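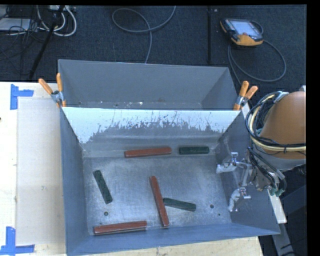 Step two is the divider, and I'll be upfront that I fit it wrong twice before I got the hang of it. The divider is the sloping panel that splits your bin into a narrow rear compartment and a wide front one, and everything else in this guide assumes it's sitting where it should be. I keep mine held with a pair of spring clamps, the kind with orange handles, one near each end of the panel. You can get fancier than that, but clamps let me change my mind on a Tuesday night without digging out the toolbox.

Before you start

Clear a table that's bigger than the bin. Mine flares out toward the bottom, so measure the base and not the opening (I measured the opening the first time and had to go find another table). You'll want:

2 spring clamps with decent grip
A soft rag
A pencil
Work gloves
Your blocks, sorted or not, it doesn't matter yet

Note: The guide covers the Holcombe bin, but Amna Kazmi set up a Rimwood from the same instructions and only had to swap steps 4 and 5.

Fitting the divider

1. Put your gloves on. Sheet metal edges are nastier than they look.

2. Wipe down the inside of the bin and both faces of the divider. Get right into the corners, where grit loves to hide.

3. Lower the divider in at a slant, with the top leaning toward the back wall. Let it find the floor of the bin by its own weight – don't shove it.

4. Slide it until the rear compartment is as narrow as you want. I like mine just wide enough to get my hand in. Make a little pencil mark on each side wall so you can find the spot again.

5. Clamp the left end first, then the right. Squeeze the handles all the way open, seat the tips, and let go slowly.

Caution: Keep your other hand well clear when you release a clamp. Fahad Chaudhry did not, and we heard about it for the rest of May!

6. Wiggle the top of the divider. If it shifts, take off the right clamp only, nudge the panel back to your pencil marks and clamp it again.

7. Turn the clamp handles so they point away from the front section. You'll be reaching in there constantly and they will catch your sleeve.

Loading the blocks

8. Lay the blocks in the front section by hand, one at a time. Please don't tip them in from a box. It's loud, and it scratches up the floor of the bin something awful.

9. Mix your colors. I use reddish-brown and dark green, a few of each, and leave them lying at whatever angle they land.

10. Leave the rear compartment empty for now. We'll use it in the next section for the finished pieces.

Note: If you're moving up to the full set of 200 blocks, do it in batches and recheck the clamps after each one.

Looking after it

White finish on a divider will wear through to the gray if you keep dragging things across it. Mine has gone streaky and I've decided I don't mind, but Shabnam Memon repaints hers. If you do repaint, take the panel out first and let it dry completely before it goes back in the bin.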